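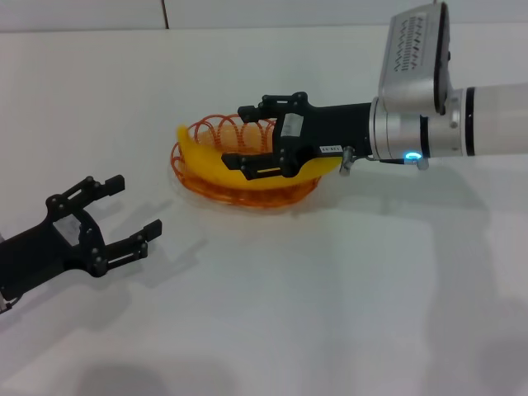
Gumislow Play Food: Single Fruit and Basket Pieces

Sold by Eddale Toy Supply. Page updated 29/04/2024.

Loose pieces for home corners, play shops and kindergarten kitchens. Order one colour and shape at a time, or make up a mixed carton. The fruit is the same range we have carried under the Kiss label, now packed as Gumislow.

Fruit available: banana, lemon, pear, green apple, plum
Baskets available: small round, long bread style
Minimum order: 10 pieces, any mix
Carton of 66: mixed fruit, no baskets
Carton of 100: mixed fruit with baskets

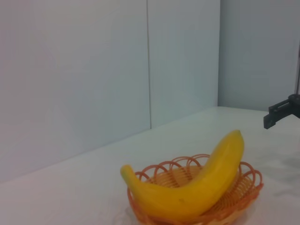 Baskets are priced separately from the fruit. The small round one suits a single large piece or a few plums. The long one takes a row of lemons. Colours vary between shipments, and we can't hold a particular colour without a deposit.

Cleaning: wipe fruit with a damp cloth and mild soap. Do not put it in the dishwasher. Shake crumbs out of baskets and leave them to dry in the shade. 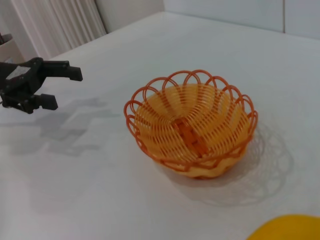 Orders over 200 pieces leave from the Wornosska warehouse and take a few days longer. Smaller orders are packed at the counter and can be picked up. The plum is out of stock until November.

Spare labels for play shops are free with any carton; ask when you order. School accounts and returns are handled by Dale Perron at the Eddale counter.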